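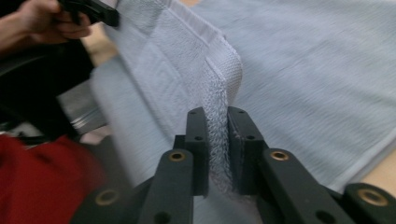 Gritov Family and Community Fund
Minutes of the Spring Board Meeting
March 31, 2024

Present: Jasper Bakker (chair), five other board members, and the fund's office manager, who took notes. One member joined by phone. One member sent regrets.

The chair opened the meeting at 10:05. The minutes of the winter meeting were approved with one correction: the grant to the Brirnitz after-school program was for one year, not two.

Donor report
The fund now has 188 active donor households, including 11 that opened family accounts since the last meeting. Four of the new accounts were set up by adult children of current donors. The board asked for a short letter to all family account holders explaining how to name a successor adviser, as several accounts have none on file. Jasper Bakker will draft it.

Scholarships
The reading group went through 26 applications for the Gazi scholarship and recommended three students for awards of $4000 each. One board member left the room during this item, as her nephew was an applicant. Approved, with one abstention. The group asked that next year's form drop the second essay. Agreed.

Brirnitz after-school program
The program reported spending $944 more than planned on bus service in the winter term. It asked the fund to cover the difference. There was some discussion of whether this sets a pattern. The board voted to pay it once and to ask for a revised transportation budget before any renewal. Motion carried, four in favor and two against.

Femholm senior lunches
The Femholm center served 386 lunches in February. The center would like to add a second day each week, with a kosher option on both days. The board was in favor but wants to see a written quote from the kitchen first. Held over.

Family giving evening
Last year's evening ran too long and the children's table was too far from the speakers. This year it will be held in July, start at 5:30, and have one speaker. Families will be invited to talk about how they choose where to give. Two members will look at rooms and report by email.

Other business
The office lease is up for renewal. The landlord has offered the same rent for two more years. The chair was authorized to sign.

A member asked whether board packets could go out a full week ahead. The office will try.

The meeting closed at 11:50. The next meeting will be set by email.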